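Clovon, o kit de aprendizado por imitação da Jorketti: minhas impressões

Quem acompanha esta página sabe que eu tenho um fraco por manipulação com dois braços, então quando o Clovon chegou à nossa bancada eu já estava meio convencido antes de abrir o manual. Tentei me segurar. Depois de 11 noites mexendo nele, continuo animado, só que agora com umas reclamações na lista.

O Clovon é um pacote de software: coleta por teleoperação, treinamento da política e execução, tudo no mesmo projeto. O método é a velha clonagem de comportamento com previsão de trechos de ação, e a novidade está no jeito de escolher os dados. Depois de uma primeira rodada de treino, o programa aponta os momentos em que o modelo fica mais indeciso e pede demonstrações novas só dali. Parece pouco, mas que diferença faz!

Comecei com 51 demonstrações de uma tarefa de café da manhã: pegar um pão com uma pinça de cozinha e levar ao prato. Usar ferramenta é bem mais chato do que pegar direto com a garra — a ponta fica longe do punho, e qualquer errinho de ângulo cresce até chegar no pão. Com esse primeiro lote a política sabia ir até a bandeja e depois hesitava, abrindo e fechando em cima da comida. O Clovon marcou exatamente esse trecho. Gravei mais cinco demonstrações curtas, só da aproximação, treinei de novo durante a madrugada e, no dia seguinte, a hesitação quase sumiu. Fiquei bobo.

O Zsolt Gulyás, que divide a bancada comigo, prefere o Grovetti e defende que um modelo maior resolveria sem essa seleção toda. Pode ser. Mas o Grovetti não coube na nossa placa de vídeo, e o Clovon coube com folga. 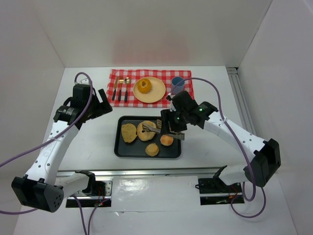 A tarefa do pão: o braço direito com a pinça de metal sobre a bandeja, o prato e os talheres no pano xadrez ao fundo.

Do que não gostei: a calibração inicial é demorada e as mensagens de erro são um horror (uma delas dizia apenas "estado inválido", e fui descobrir sozinho que era o relógio das câmeras). A documentação para dois braços tem uma página só. E o importador de dados do Shezi, anunciado com destaque, perdeu a abertura da garra em metade dos meus arquivos antigos.

Também queria ver números com objetos fora do treino. O relatório que acompanha o kit só traz resultados com os mesmos itens da coleta, e aí fica difícil saber o quanto a coisa generaliza.

Nota: 4 de 5. Para um laboratório pequeno, com pouca paciência para gravar centenas de demonstrações, eu recomendo com gosto. Em junho deve sair a versão com suporte a sensor de força, e já deixei espaço no disco.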